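4. Laying out the room

Before you start: empty the bucket, fresh water. Old grout haze in the bucket ends up back on the tile.

4.1 Sweep first. Corners too. Grit under the pad scratches.

4.2 Mix one capful of Cavero sealer cleaner per 5 liters warm water. No more than that, it goes sticky.

4.3 Start at the corner furthest from the door and work back toward you. Mop with the grout lines, then across.

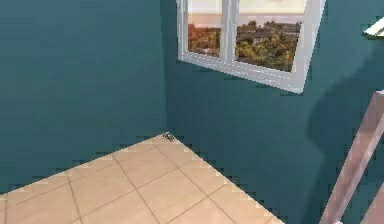 4.4 Let dry fully. Overnight if the room is cold. Touch a grout line with a dry paper towel, if it picks up any damp then wait.

4.5 Apply sealer with the narrow brush, grout only. Wipe excess off tile within 5 minutes.

CAUTION: Do not use on unsealed marble. Do not mix with bleach. Open a window or prop teh door.

NOTE: One 300 ml bottle is one coat. Second coat goes on after four hours, not before. Refills are order no. 946.

4.6 Rinse brush right away, it sets hard. Cap the bottle tight and store it upright, above freezng.

For stains that come back see section 6.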